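Notas do orador: gestão de espaço aéreo durante emissões de cinza vulcânica

Abertura (dois minutos). Situar o caso: erupção do Mangundap em junho, pluma a deslocar-se para leste, três rotas oceânicas dentro da área de aviso. Lembrar que o aviso de cinza não fecha o espaço aéreo por si. A decisão de restringir cabe à autoridade nacional, e a de voar, fora das zonas proibidas, ao operador.

Diapositivo 2. Números do período: 582 voos replaneados, 48 cancelados. Os replaneados incluem mudanças de nível e desvios laterais. Não somar as duas colunas, porque alguns voos foram replaneados antes do cancelamento.
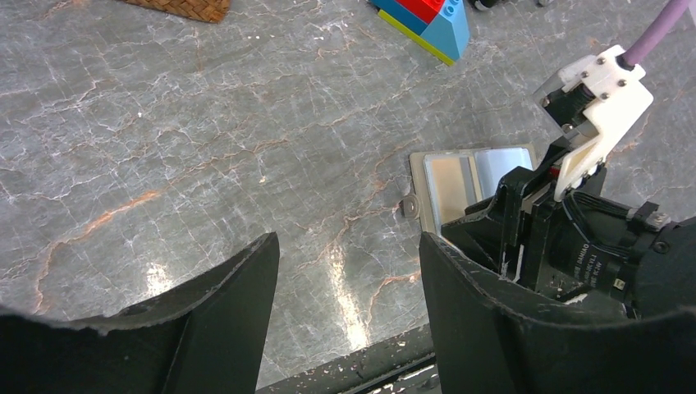 Deepika Pillai

Diapositivo 3. Coordenação entre os centros de Liltton e Curkia. O primeiro NOTAM saiu com limites verticais diferentes nos dois lados da fronteira. Correção emitida cerca de 70 minutos depois. Explicar o efeito nos planos já aceites: rejeição automática no ponto de transferência e reenvio manual.

Diapositivo 4. Combustível. O desvio sul acrescentava 70 milhas náuticas. Para a maioria das frotas cabia na reserva de contingência; para os bimotores com alternante em Zernthorpe, não. Mostrar a tabela sem ler as linhas.

Diapositivo 5. Reabertura por setores. Critérios usados: concentração prevista, observação por satélite, relatos de pilotos. Referir que a ausência de relatos num setor sem tráfego não tem valor de confirmação.

Se perguntarem por inspeções de motores: remeter para o manual do fabricante, não improvisar limites.

Perguntas: dez minutos. Deixar o diapositivo 4 no ecrã.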